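Chapter 4
Why Waiting Makes People Want Things

I once drove across two counties to buy a lamp I didn't like. I'd seen it at a shop in Tollton, shrugged, and gone to lunch. When I came back the owner told me a woman had just phoned to ask whether it was still there, and could he hold it for her until five? He'd said he would think about it. Well! I went home without it, lay awake, and was back on his doorstep the next morning with my wallet open. The lamp now lives in my hallway, and it's still ugly.

This chapter is about what happened to me between lunch and bedtime. In Chapter 3 we talked about people saying yes because somebody did them a favor first. Now we're moving on to scarcity, the pull we feel toward things that are running out, closing soon, or wanted by somebody else. It's one of the oldest sales tools there is, and you've met it already today if you've opened your email (go look, I'll wait).

Let me start with a story I use in class every August. Bent Mogensen ran a small mail-order business called Dalsgaard, selling kitchen goods out of a warehouse in Nornunthorpe. He had 200 soup tureens he couldn't move. He'd cut the price twice. Then his niece, Védís Lauritsen, rewrote the listing. She put the price back up to where it started and added one true sentence: "We will not be ordering these again." The tureens were gone before the next catalog went to print.

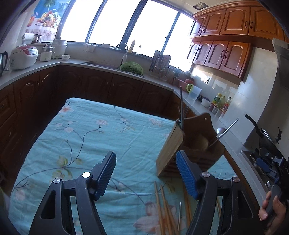 Now, when I tell that story, some students decide right away that Bent's customers were fooled. I don't think they were. Every word Védís wrote was accurate, and a customer who'd been putting off a tureen for months had a perfectly good reason to stop putting it off. What changed was the question in the customer's head. Before, it was "Do I want this?" and that question can sit around forever. Afterward it was "Will I mind if I never get it?" and most of us are pretty quick to say yes to that one, even about soup tureens.

That second question is the heart of the chapter, so hang on to it. Losing a chance feels like losing a thing. Psychologists call our dislike of this loss aversion, and we'll get to the research behind it in the second section, along with some arguments over how big the effect is and when it goes away. (It does go away sometimes, and those cases are my favorite part.)

We also need to keep apart two kinds of scarcity that get lumped together all the time. Supply scarcity means there isn't much of something to begin with. Demand scarcity means there was plenty, and other people took it. My lamp was both, come to think of it, but the phone call is what got me. If the owner had only said "it's the last one," I believe I'd have had a nice lunch and forgotten the whole business.

Then there's the ugly side. A software outfit called Jumico once put a countdown clock on its order page, and when the clock ran out it started over. Troels Baldursdóttir, who handled their customer mail, got so many angry messages from people who had noticed that she asked for it to be taken down. Her boss, Eyvindur Þorgeirsson, pointed out that orders had gone up. They were both right, and we'll spend a good part of section 5 on what they should have done about it. Have an opinion ready before you get there, please, and write it down so you can't cheat later.

Before you read on, try something. Think of the last purchase you hurried. Write down what you were told about how long it would last or how many were left, and who told you. Then write down whether you checked. I've been asking people to do this for years and my own list is embarrassing. Besides the lamp it has a gym membership on it, and a coat that doesn't button.

Key terms to watch for in this chapter

Scarcity
Loss aversion
Supply scarcity and demand scarcity
Deadline effect
Reactance

The last of those, reactance, is where we begin. It's the itch you get when somebody tells you that you can't have something, and anyone who has ever told a four-year-old to leave the cookies alone has already seen it at full strength.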